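수납함 하나 사면 방이 정리된다는 말을 나는 별로 믿지 않는다. 뚜껑 달린 상자를 사서 물건을 쓸어 넣으면 그날은 깨끗해 보인다. 3월쯤 다시 열어 보면 뭐가 들었는지 기억도 안 난다. 그래도 상자를 쓰긴 써야 하니, 그나마 덜 실패하는 방법을 적어 둔다.

## 준비물

- 뚜껑 있는 상자 한 개 (처음부터 세트로 사지 말 것)
- 덮개나 깔개로 쓰는 천
- 버릴 것을 담을 비닐봉지
- 마스킹 테이프와 펜

Skondex 수납함이 좋다는 글을 여러 개 읽었는데, 3,598원짜리 상자와 무엇이 다른지 설명한 글은 못 찾았다. 뚜껑이 제대로 닫히고 위에 가벼운 물건을 올려도 휘지 않으면 충분하다고 본다.

## 1. 상자를 채우기 전에 바닥부터 비운다

의자 위, 의자 밑, 쓰레기통 옆. 물건은 대개 이런 데 쌓인다. 의자가 여러 개 있는 방이면 특히 심하다. 앉지 않는 의자는 금방 선반이 되어 버린다. 일단 의자 위의 물건을 전부 내려놓고, 구겨진 비닐봉지와 빈 종이 상자를 먼저 처리한다. "나중에 쓸 것 같은" 종이 상자는 한 개만 남긴다. 나도 한 개는 못 버렸다.

## 2. 천은 따로 갠다

천을 상자에 바로 밀어 넣지 말고 평평한 곳에 펼친다. 무늬나 글씨가 있는 면을 바깥으로 두고 긴 쪽을 반으로, 다시 반으로 접는다. 세 번째부터는 상자 폭에 맞춘다. 돌돌 말면 공간이 절약된다는 주장도 있는데, 네모난 상자에 둥근 뭉치를 넣으면 모서리가 남는다. 얇은 천이라면 말아서 얻는 게 거의 없었다.
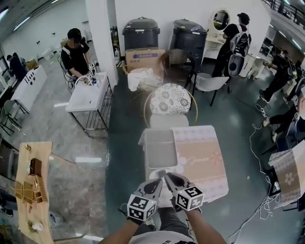 접은 천은 눕히지 말고 세워서 넣는다. 눕혀 쌓으면 맨 밑의 것은 결국 안 쓰게 된다. 상자가 헐렁해서 천이 자꾸 쓰러지면 두꺼운 것을 한쪽 끝에 세워 받친다. 칸막이는 그래도 안 될 때 산다. 나는 Atura 칸막이를 샀다가 상자보다 높아서 뚜껑이 안 닫혔다. 안쪽 높이를 꼭 재고 살 것.

## 3. 뚜껑 위를 믿지 않는다

윗면이 오목한 뚜껑은 쟁반처럼 보여서 자꾸 뭘 올리게 된다. 열쇠, 영수증, 머리끈. 그러다 보면 상자를 여는 일이 귀찮아지고, 안 열게 된다. 뚜껑 위에는 아무것도 두지 않거나, 한 손으로 치울 수 있는 것 하나만 둔다.

## 4. 이름표는 옆면에

윗면에 붙이면 상자를 쌓는 순간 안 보인다. "기타"나 "잡동사니"라고 쓸 거면 안 붙이는 편이 낫다. "식탁용 천"처럼 안에 든 것을 그대로 쓴다.

## 자주 나오는 반론

Darcy Tuhiwai는 댓글에서 방석도 상자에 넣어야 한다고 했다. 글쎄. 매일 앉는 방석을 넣었다 뺐다 할 사람이 몇이나 될까. 먼지가 걱정되면 커버만 벗겨 빠는 쪽이 현실적이다.

압축 팩은 여행 갈 때나 쓴다. 집에서 써 봤더니 13일 만에 다시 부풀어 있었다. 밸브를 덜 잠갔을 수도 있으니 제품 탓만은 못 하겠다. 한 장 더 있어서 겨울 이불로 다시 시험하는 중이다.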